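Home Recipes Slow Projects Around Town About

5 min read

A breakfast corner, more or less finished

I have been promising a post on the breakfast corner since last November, when I moved the cereal out of the hall closet and announced to the whole household that we were going to be people who sit down in the morning. It is now August 2025, so you can see how quickly I work.

The idea came from a little rental in Dallport where we spent a long weekend. The kitchen there was tiny, but everything you wanted before nine in the morning lived in one spot, with the mugs right by the toaster oven and the plates within reach, and I came home quite cross with my own kitchen (where the plates are on one wall and the toast happens on the other, and I cross the floor half asleep with crumbs going everywhere).

So I started with a mat. I know a mat is not exciting, but a plain brown one does wonders on a white table, and it tells you where the corner stops. Anything that won't fit on it has to live somewhere else. That rule has already sent away a fruit bowl, two trivets and the big Nogueira teapot I love and use maybe twice a year.

The mug tree was the next thing. I dithered between that and hooks under the shelf, and I'm so glad I went with the tree, because a tree can be picked up and moved when you change your mind, and I always do. Wood was the other decision. A wooden tray, a wooden rack for the plates, a bit of wire and wood shelving — it all sort of agrees with itself without being a matching set. I did look at a matching set from Ellix and it came to 237 dollars, and I closed the page and made myself a sandwich.

The toaster oven took the most shuffling. It wants to be at one end of the mat, with plenty of room in front for the door to come down, and I like a plate close by so the toast has somewhere to go. As for the bell, well, I grew up in a house where breakfast was announced, and a small blue bell is a good deal nicer than me shouting up the stairs!

I still want a better butter dish, and I keep going back to look at a lidded one from Ernura. More on that when I've made up my mind.

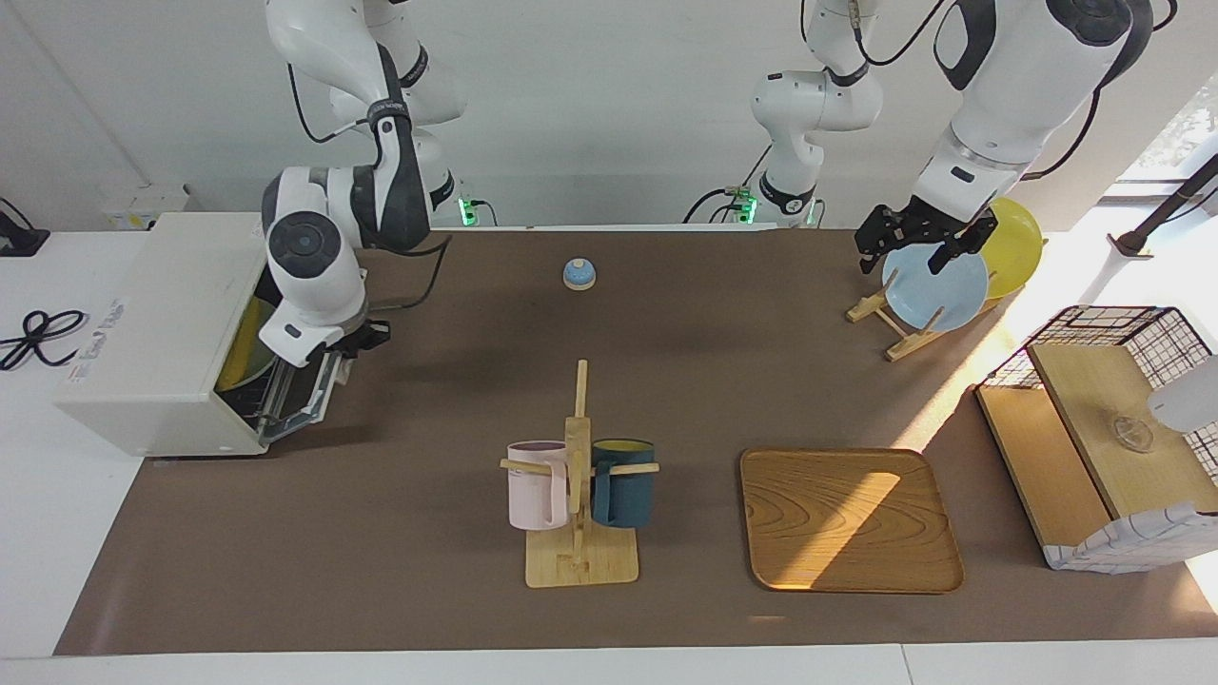
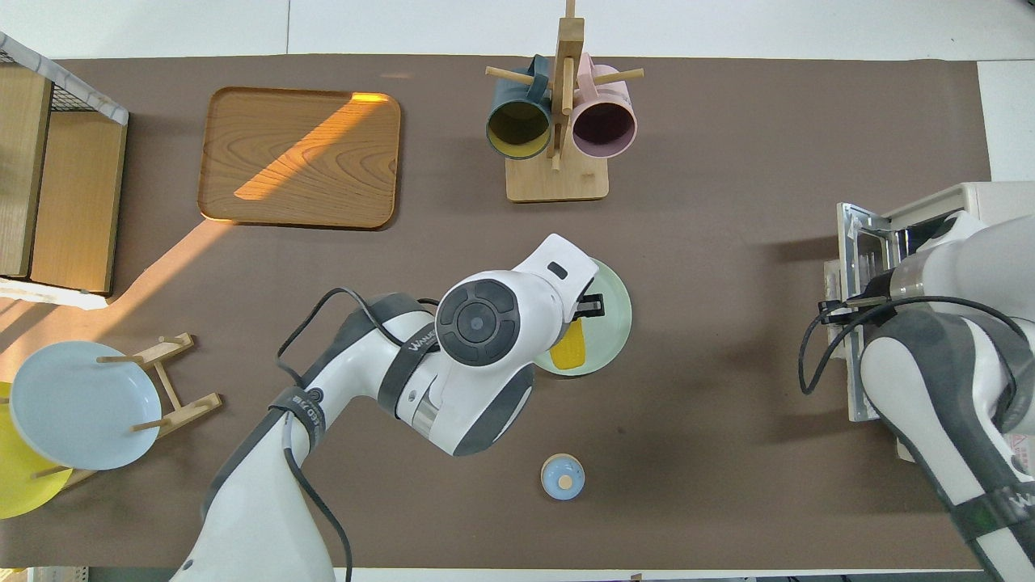

Mugs on their tree, the wooden tray and the toaster oven, all on the brown mat.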